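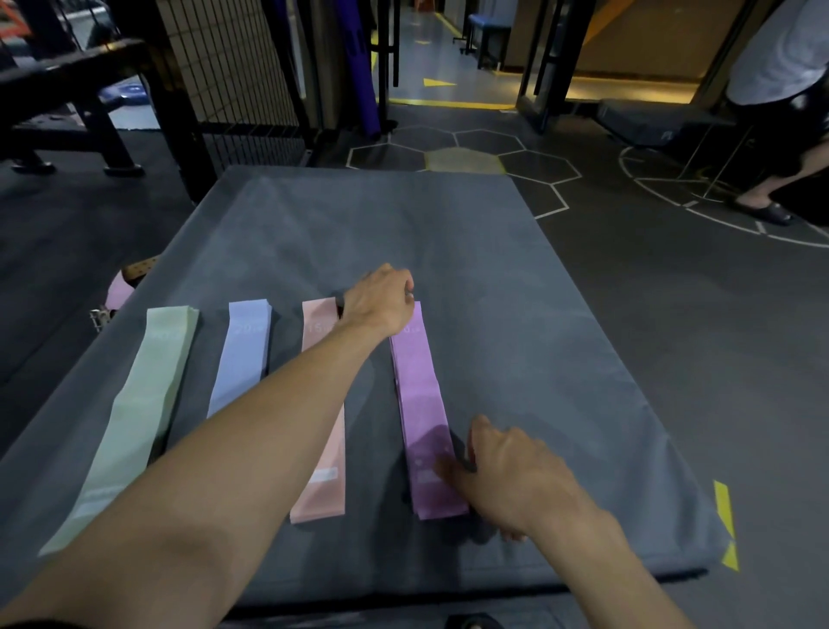

Fabric resistance bands on a gym mat.

Mivitz opens second textile testing laboratory at Drolturstead

3/21/19

Mivitz, the independent textile testing firm, has opened a second laboratory at its Drolturstead site. The new laboratory will carry out wear, stretch and wash testing on woven and knitted goods containing elastic yarn, including waistbands, surgical supports, luggage straps and fabric exercise bands.

The laboratory has a floor area of 932 square metres. It is divided into a conditioning room, a cutting room and a main test hall. Samples are held in the conditioning room at fixed temperature and humidity before any measurement is taken. The existing laboratory, on the east side of the site, will continue to handle colour fastness and flammability work.

Test capacity

The main test hall contains eight cyclic stretch rigs supplied by Figueiredo. Each rig extends a sample to a set length, releases it and records the force at every cycle. The standard programme runs to 2,000 cycles. Customers may ask for a longer programme, which is quoted separately.

Results are reported as loss of force, permanent growth in length and visible damage to seams. Where a product is sold in several strengths, each strength is treated as a separate item and given its own report. Printed marks and sewn labels are assessed after washing for legibility and for fraying at the stitch line.

"Elastic yarn loses force long before it breaks, and a single pull to failure does not measure that," said Heriberto Quintero, laboratory manager at Mivitz. "Most of the enquiries we turned away last year were for repeated stretch work. We did not have the rigs or the conditioned space to accept them."

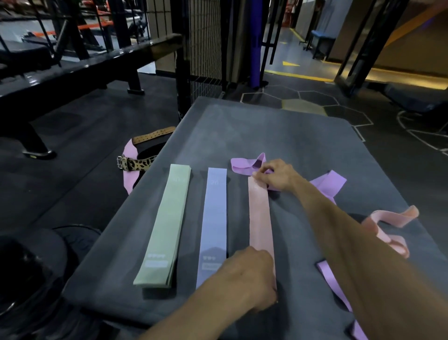 Sample requirements

Customers should send unwashed samples from a single production batch, packed flat and without tension. A fibre content statement must be enclosed. Samples received without one will be held until it is supplied. Tested material is kept for two months after the report is issued and then discarded unless its return has been requested.

Reporting and bookings

Reports will be issued through Plisturetti, the firm's online records system, which existing customers already use for colour fastness results. No new account is needed. Bookings for the stretch rigs are open now, with the first test slots available in April. Prices for standard programmes are listed in the Mivitz schedule of charges.

Notes to editors

Mivitz tests textiles for manufacturers, importers and retailers. It does not make or sell textile products. Visits to the Drolturstead laboratories can be arranged through the Mivitz press office.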